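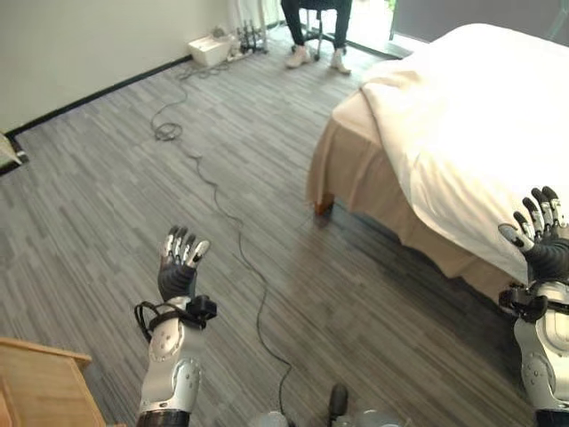

4. Setting up the Vultel under-bed drawer heater

This section is for the person who installs the heater in a bedroom or guest room. Please read it to the end before you open the bag with the screws. If your heater was delivered with the Wosetti wall thermostat, read section 5 also, but do it after this one.

4.1 Before you start

The heater needs a free space under the bed frame and one wall outlet which is not shared with another heating appliance. Do not use an extension cord. If the outlet is behind the bed, pull the bed away from the wall first, so you can reach the plug also later.

Check the floor. The heater can stand on wood, tile, stone and short carpet. On long carpet the feet sink in and the air cannot go out under the front edge. For long carpet, order the base plate, part number 3057. In the older catalog it is written as 3,057, but it is the same part.

You will need:
a Phillips screwdriver
a tape measure
a pencil
a soft cloth
the paper template from the box

CAUTION: Do not plug in the heater until step 9. The fan can start by itself when the power is connected.

4.2 Placing the heater

1. Take everything from under the bed and vacuum the floor. Dust that stays there will be pulled into the filter in the first days.

2. Measure from the floor to the lowest part of the bed frame. Measure in the middle also, where the slats can hang lower than at the sides. If the bed has a center leg, the heater must go to one side of it.

3. Lay the paper template on the floor with the arrow pointing to the room. Its long side must be parallel to the bed frame.

4. Leave 36 centimeters free in front of the template. No blanket, curtain or bedspread may hang in this area. If your bedspread reaches the floor, fold it up on this side – or choose the other side of the bed.

5. Mark the four corners with the pencil. On carpet, use small pieces of paper tape in place of the pencil.

6. Remove the template and slide the heater into its place, with the cord at the back. Do not pull the heater by its cord.

Note: The heater weighs more on the left, where the motor is. When you lift it, put one hand well under this side.

4.3 Fixing the feet

7. Turn each foot to the right until it touches the floor. Then press on the corners of the heater one after another. If it moves, turn the foot at that corner a little more.

8. On smooth floors, put the four rubber caps on the feet. On carpet the caps are not necessary. Keep them in the bag with the spare fuse, because you will want them if you move to another room.

9. Lead the cord along the wall and fix it with the Itedeck clips. The clips are self-adhesive. Clean the baseboard with the soft cloth, press every clip for a few seconds, and only then put the cord in. Now you may connect the plug.

CAUTION: The cord must not lie under a leg of the bed or under a rug. Check this again after the bed is back in its place.

4.4 First start

10. Press the round button on the front and hold it until the light becomes green. The fan starts at the lowest level.

11. Open a window and let the heater run on level 2 until the smell is gone. A light smell of new paint is normal on the first evening. A smell of burning is not normal – if you notice it, pull the plug and write to the service address on the back cover.

12. Set the night program. The factory setting lowers the heat at 10:30 p.m. and raises it again at 6:00 a.m. To change these times, press the button two times and turn the wheel.

Note: The program stays in the memory for 192 hours without power. After a longer time without power you must set the clock again, but your temperatures are kept.

4.5 If the bed has storage drawers

Beds from the Khosravi series have drawers on both sides, and the heater does not fit between them. Take out one drawer at the foot end and put the heater in its place. The rails of the drawer must be removed, as they come too near to the air outlet. Keep the rails and their screws together, so the drawer can be put back in summer.

The drawer next to the heater will become warm inside. Do not keep candles, medicine, chocolate or spray cans there. Bed linen and winter clothes are allowed.

4.6 Care during the season

Clean the filter once a month while the heater is in use. Pull the plug, wait until the housing is cold, and slide the filter out to the right. Wash it in warm water without soap and let it dry completely before you put it back. A filter that is still damp makes a whistling sound and can damage the fan.

Wipe the front with a dry cloth. Do not use glass cleaner, which makes the printed numbers pale.

When you stop heating for the year, roll the cord loosely, put the heater in its box and store it lying flat. Do not put other boxes on top of it.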